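Looking after the hand-held grippers: pads, pins and play

Apr 22, 2022 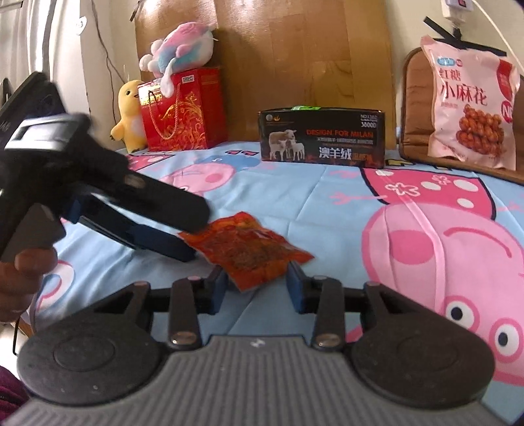 Kartini Jugah wrote in after the last post to ask why I bother with the pins at all when the pads are the part that wears. She runs her pair until something rattles and then swaps the whole finger. Her way is quicker and I have no real argument against it if you have spare fingers on the shelf. I don't, so I take mine apart.

I work in pairs, left and right, and I service them as a pair. Small flat packets are what show up a bad gripper first. A box or a mug will forgive a lot of slop. A packet with crimped edges won't, and if one finger closes a little ahead of the other it slides off to the side before you have hold of it.

My routine is every 200 grasps for a quick check and a full strip-down when the log says so. The right hand is at 1466 since I rebuilt it in December. The left is a bit behind.

Quick check. Close the fingers slowly with nothing between them and watch the tips. They should meet square. If one pad rides high, look at the link bars before you touch anything else. Hold the base still and push each finger sideways. A little give is normal. If you can feel a click, a pin is loose or its hole has gone oval. A loose pin can be replaced. With an oval hole you are printing a new link.

Pads. Wipe them with a damp cloth and let them dry. I used alcohol for a long time and Ho-yin Shih talked me out of it after two of his sets went shiny and stopped gripping plastic film. I haven't tested it properly, but I stopped and mine have lasted longer. Snack packets leave a film of grease even when they're sealed, so I wipe more often on those days.

Pins. Push them out from the inside with a 2 mm punch. Wipe, look for a worn ring, put them back with a very small amount of dry lubricant. Oil collects lint, and bedding sheds a lot more lint than you would think. I found a wad of blue fluff behind the left link last time, packed in hard enough that the finger stopped short of fully open.

Housing. I leave it closed unless the trigger feels rough. There are 9 screws in mine and they are not all the same length, which I learned by driving a long one into the wrong boss. Tape them to a sheet of paper in the order they come out.

After it's back together I do 20 open and close cycles by hand and then redo the zero, fingers fully shut. Skip that and the recorded width will be off for the whole session. I've thrown away an afternoon of work that way.

Still to do: new pads for the left hand, and a better answer for Kartini on what a spare finger costs me in filament. I'll weigh one.

We use cookies to remember your preferences and count visits. By continuing to browse you accept this. Accept | Manage settings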